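# How a Combination Lock Knows Your Numbers

A safe is a strong box with a lock on its door. People keep things in a safe when they don't want them lost, taken, or burned. Many safes open with a key or a keypad. Others have a round dial, and the dial is the most interesting kind, because there is nothing to plug in and no key to lose.

Behind the dial, inside the door, is a stack of flat wheels. A common dial lock has 3 of them. Each wheel has one notch cut into its edge, like a bite taken out of a cookie. A small metal bar rests above the wheels. As long as even one notch is in the wrong place, the bar can't drop, and the door stays locked.

When you turn the dial, you are turning the wheels. You go one way to set the first wheel, back the other way to set the second, and then change direction again for the third. If you stop on the right numbers, all the notches line up under the bar. The bar drops into the gap — and now the bolt can slide back.
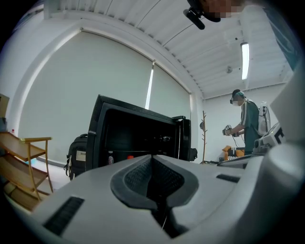
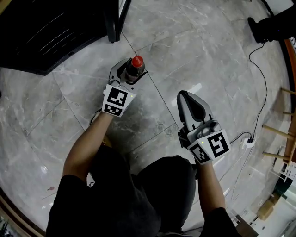

Most of the work of a safe is done by its door. The walls only have to be strong and stay still, but the door has to be strong and also move. Look for the round dial lock on the open door of the black safe in the first picture. It sits in the middle of the door. You can also see a shelf inside, with a small white bottle on it. A shelf is handy because small things don't end up in a pile at the bottom.

## Try it with paper

You can make a set of lock wheels at home.

1. Cut 3 circles out of cardboard, all the same size.
2. Cut one notch in the edge of each circle.
3. Write the numbers 1 to 12 around the edge of each one, like a clock. Start in a different place on each circle.
4. Push a pencil through the centers so the circles can spin.
5. Lay a craft stick along the edges. Turn the circles until the stick drops into all the notches.

Read the number beside each notch. Those are the numbers of your combination. Give the wheels a spin, hand them to a friend, and keep the numbers to yourself.

## What makes a good combination?

A birthday is easy to remember, but it is also easy for other people to guess. So is 1, 2, 3. Pick numbers that don't have a pattern, and don't write them on a note stuck to the safe. If you have to write them down, ask a grown-up to help you choose a place far away from it.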